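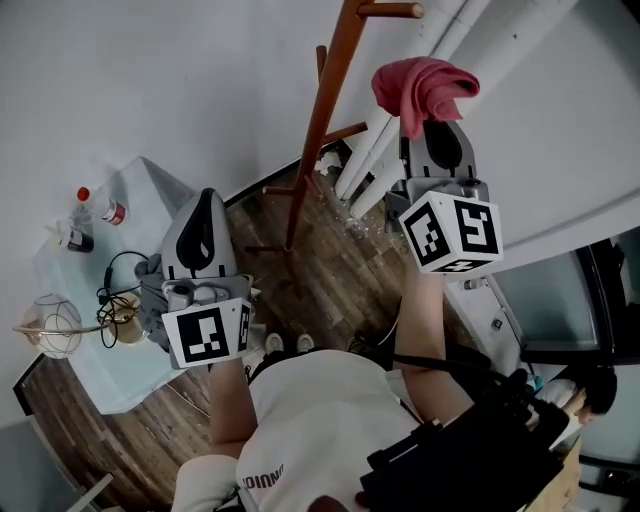

Towel run, grippers one in each hand. Pink towel over the right one, grey cloth by the table.

Prondelley Robotics Club, minutes, February 2019

Chair: Kidus Demissie. Minutes typed up quickly after, shout if wrong.

1. Last minutes
Agreed. One change, the battery charger was lent to Amness, not given. Kidus to get it back.

2. Towel task
Main item, took most of the meeting. Entry for the Amness student round is the "tidy room" task: pick up a towel, carry it, hang it on a coat rack. We teach it by doing it ourselves with the hand-held grippers, backpack on, and the recordings go into the training set.

Total so far is 522 runs. Target was 500 by this meeting so we are over it, well done all. Not all of them will be usable. Kidus has been through the first batch and says the common faults are:
- marker cube turned away or covered by cloth, so tracking drops out
- letting go before the towel is properly on the hook
- starting to walk before the recording light is on

Asked people to watch the cubes most of all. A towel hanging over the top of the gripper is fine as long as the cube faces can still be seen. Fold it loosely, don't bunch it up. If you lose tracking, stop and start agian, don't try to rescue it.

Discussion on whether to clear the table. Some wanted lamp and bottles off so nothing gets knocked. Others said the judges' room won't be tidy and the model ought to see clutter. Agreed: leave things on the table but move them about between sets. Lamp cable to be kept back from the edge.

Also agreed to mix up the cloths more. Too many pink towel runs compared with grey. Next set to be grey first, then whatever people bring from home (clean please).

3. Training
Romix, our model, was trained again on the first batch. Picks up the towel most times, poor at the hook. Goes to the right place then drops it short. Could be the early letting go in our own runs, it copies what we do. Bad runs to be taken out before training again, then compare the two. No point changing anything else until thats done.

Question about using both arms. Left arm is hardly doing anything in a lot of the recordings. Kidus would like it to hold the loose end while the right one hangs. To be tried on a short set before we commit to it.

4. Kit
Finger pads on the spare pair are wearing smooth, 7 new pads ordered from Kazmi, not come yet. Backpack straps: please let them back out after your turn, the next person spends ages on it. Long hair tied back near the buckles.

Floor by the pipes wants a sweep before next session. Shared job, whoever is in first.

5. Competition
Entry form is in. Written report still to do, 2 pages max, needs a section on how the data was collected. Draft to be passed round before it goes off. Final is in September if we get through. Travel not discussed, too early.

6. AOB
Request for a beginners' slot on the grippers. Yes, first half hour of the next session, no recording.
Key to the store cupboard is missing again. Check pockets.

Actions
Kidus: charger, bad runs out, chase Kazmi
Everyone: bring a cloth or small towel, read the rules sheet
Report draft: still needs a name against it

Meeting closed, kit packed away after.

Prondelley Robotics Club | Contact the club | © Prondelley Robotics Club | Back to top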